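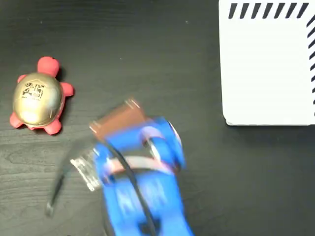
Ruairi Halliday wants item 2 moved to the top, and says a cable check done after power-up is worth very little. Fair enough, I've swapped them, so the numbers below won't match your old printout.

Tabletop arm checklist, Baird bench, rev 13, April 2022
Filled in by me (Sorcha Farquharson)

1. Cables clear of the joints through the full reach. PARTLY. I moved the arm by hand, power off, and the long black one still wanders where it likes. Clips please!

2. Stop switch within reach of whoever's sitting down. OK. Tested twice, and yes, I did it from the chair this time.

3. Hands out of the reach zone whenever the arm is live. OK, but I'm nagging everyone anyway. If you dropped the block, hit stop first and then pick it up – every single time.

4. Speed limit set before handling runs. OK. Fotis had it at 43 percent and I took it down to 21 until the clips are in.

5. Frame and brackets sound, repairs written up. COMMENT. Tape is fine for holding a part while you think, but I don't want it counted as a repair. Our rule says log it and print a new part. I found no entry in the log for any of it.
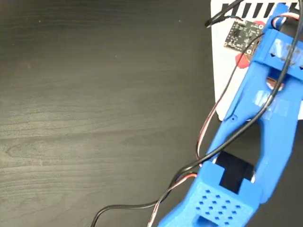
Item 5: clear tape on the arm's middle section and on the bracket near the top.

6. Bare boards kept off loose sheets and cards. NOT OK. Standoffs, or a little tray – I'm not fussy which.

7. Run counter copied to the log. OK, 2,566.

Items 1, 5 and 6 stay open. Alistair has the clips on order from Clellent, and I'll recheck when they're fitted.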